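Learning to eat slowly again

When I moved here for work I got a bad habit, and I think many people in my office have the same one. I was eating lunch in front of the screen, with one hand on the mouse. By the afternoon I could not tell you what I had eaten. My mother would be ashamed of me, because in our house lunch took one hour and the radio was off.

My colleague Rekha Pandey noticed it before I did. She asked me one day if the soup was good, and I had to look into the bowl to see that it was soup. After this I decided to make a small change. For the month of September I would eat lunch away from my desk, every working day, for 40 minutes, without the phone.

The first week was difficult. I finished my food very fast and then I sat there with my hands on the table like a child waiting for permission. I read the back of the salt package. I learned that our canteen has 482 written on a little metal plate under each chair, the same number on all of them, and I still don't know what it means. If somebody from the building office reads this, please tell me.

In the second week Syafiqah Khoo from the floor above started to sit with me. We had said hello in the elevator for two years and I did not know that she bakes bread with her father's recipe, or that she used to live three streets from me. She brings her own lunch in a steel box with separate levels, and she eats from the bottom level first. I tried to cook something that deserves a box like this. My first try was rice with lentils, which was too dry, and the second was the same rice with more water, and then it was too wet. The third one I was happy to share.

What I like most is that I taste things now. I can tell when the canteen has changed the oil. I know that I don't like dill so much, although I have eaten it all my life and said thank you for it. I also eat less, without trying to, maybe because I notice when I am full -- before, I noticed only when the plate was empty.

I did not keep the rule perfectly. When we had the delivery for Reinholz I ate a sandwich at my desk on three days, and I felt a little guilty toward Syafiqah, who was waiting for me on the first of them. She forgave me, but I had to bring dessert.

Now the month is finished and I will continue, with a small correction. Forty minutes is long when it rains and the canteen is full, so on such days I permit myself to leave earlier and walk once through the corridor by the big windows. I also want to try one slow breakfast every week. My husband is not convinced -- he drinks his coffee standing up, with his coat on.
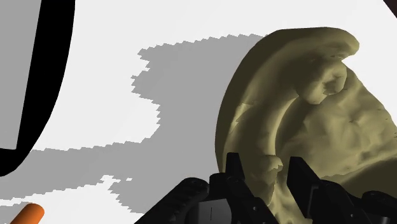 I will start with the breakfast when the mornings are not so busy, and I will write again how it goes. If you have a good recipe for lentils, please leave it in the comments.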